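Notebook: price index work, Siu household survey
Last updated 10/29/19
Reading time: 3 min
Filed under: Economics Workshop, Inequality & Prices

Picking up from where I left the Siu files before the break. I wanted to write down how the deflator question stands while it's still fresh, partly for me and partly for Chia-jung Mak, who is taking over the rent tables and shouldn't have to dig through my old emails (sorry in advance for the handwriting on the March pages, which even I can't read in places).

We have 664 households with usable spending records for both waves. The first wave was priced with the regional index straight off the shelf, the same one for everybody, and that gave us a spread between the top and bottom groups that looked very steady from one wave to the next. I was quite pleased with that for a while! Then Chia-jung asked over coffee whether the poorer households were really facing the same price changes as the richer ones, and I had to admit I'd never checked. They spend so much more of their money on rent and food, and rent in Plarnetgate went up a good deal faster than everything else.

So this morning I rebuilt the weights by group, using each group's own spending shares from the first wave. It took longer than it should have – the category codes for utilities changed between the waves, and I'd merged heating with rent in one file and kept them apart in the other. Fixed now. The old merge is still in the folder with "old" in the name, please don't use it.

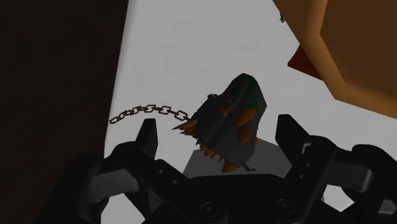 Why not use second-wave shares for the weights?
Households change what they buy when prices move, so later shares already have some of that adjustment baked in. First-wave shares tell us what it would cost people to keep buying what they bought before, and that is the question the paper asks. I'd still like to run it with the average of the two waves and put that in the appendix, as a referee is bound to want it.

With the new weights the real spending gap between the groups widens. I'm not going to write the number down here yet as the Zota rent records still have holes in them, and I've been burned before by getting attached to a figure too early. The direction holds in both halves of the sample, though, and it holds if I drop the 70 households that moved between waves. Dropping them makes me a little uneasy all the same. People who move are very often people whose rent went up, so leaving them out is hardly a neutral thing to do, and I think the main table should keep them in and the version without them should sit in a footnote.

One more puzzle. There are 2 households in the Skeneo block with food spending at zero in the second wave and perfectly normal spending on everything else. I suspect a skipped page in the interview booklet. I've set them to missing for now and left a note in the code beside the line that does it.

I also tried capping the rent figures at the top, which I had been putting off for weeks. The cap barely touches the middle groups but pulls the top one down more than I'd like, and I went back and forth on it all afternoon. For the moment there's no cap in the main run.

Still to do:
– fill in the Zota rents from the paper forms (Chia-jung has the box)
– bootstrap the gap with the new weights, 200 draws to start and more overnight if the machine is free
– rewrite the paragraph on substitution, which says "cost of living" where it should say "price index" at least twice
– ask the Siu office whether the owners were asked for an imputed rent or only for their mortgage payment

That last one matters more than I first thought. If it was mortgage payments, the owners' shares need redoing before anything goes in the draft.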